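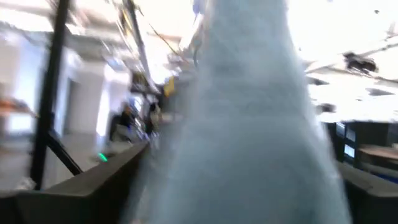 Figura 7. Lo que parece un paño azul grisáceo en alto, junto a una repisa o borde de mesa gris oscuro.

7. Doblado de paños y prendas blandas

Este apartado sustituye al de la edición de junio, que prometía un doblado perfecto siguiendo un único método. Hemos probado unos cuantos y ninguno sirve para todo. Lo que sigue funciona bastante bien con paños de tamaño mediano sobre una mesa Edholm; con lo demás, conviene rebajar las expectativas.

Antes de empezar

Despeje la superficie. La guía comercial de Edholm afirma que basta con dejar libre media mesa. Puede ser, si el paño es pequeño. Con los demás, la mitad que sobra acaba colgando y arrastra lo ya doblado.

Compruebe que los tirantes diagonales del bastidor están apretados. La mesa se mueve más de lo que admite el folleto.

Procedimiento

1. Coja el paño por el centro y levántelo hasta que caiga por su propio peso. Formará un cono con pliegues horizontales o torcidos; no intente corregirlos todavía.

2. Busque una esquina. Si no la encuentra a la primera, siga el borde con los dedos. Sacudir el paño, como recomiendan otros manuales, suele enredarlo más.

3. Sujete la esquina contigua y separe las manos hasta tensar el borde superior.

4. Baje el paño sobre la mesa empezando por el borde más alejado. Suéltelo despacio.

5. Alise desde el centro hacia fuera con la palma. Dos pasadas son suficientes. Las arrugas marcadas no van a salir así, por mucho que se insista.

6. Doble por la mitad, haga coincidir las esquinas y vuelva a doblar en sentido contrario.

7. Deje el paño en la bandeja Merura con el pliegue hacia usted.

Nota: La bandeja Merura admite, según su etiqueta, hasta 23 paños. Nosotros no hemos conseguido cerrarla con esa cantidad sin aplastar los de abajo.

Nota: La plantilla de doblado Bassey (ref. 233) es opcional. Ahorra algo de tiempo al principio; después estorba.

Precaución: No apoye el peso del cuerpo en el borde de la mesa al alisar.

Precaución: No deje caer el paño al suelo entre los pasos 1 y 4. Si ocurre, apártelo y lávelo de nuevo.

Si el resultado no es bueno

El paño queda torcido: vuelva al paso 3. Casi siempre se han cogido dos esquinas opuestas en lugar de contiguas.

El pliegue se abre solo: es habitual en tejidos con pelo. El pulverizador Skarkar se vende como remedio, pero en nuestras pruebas no apreciamos diferencia. Ponga otro paño encima.

Revisado el 15 de enero de 2018.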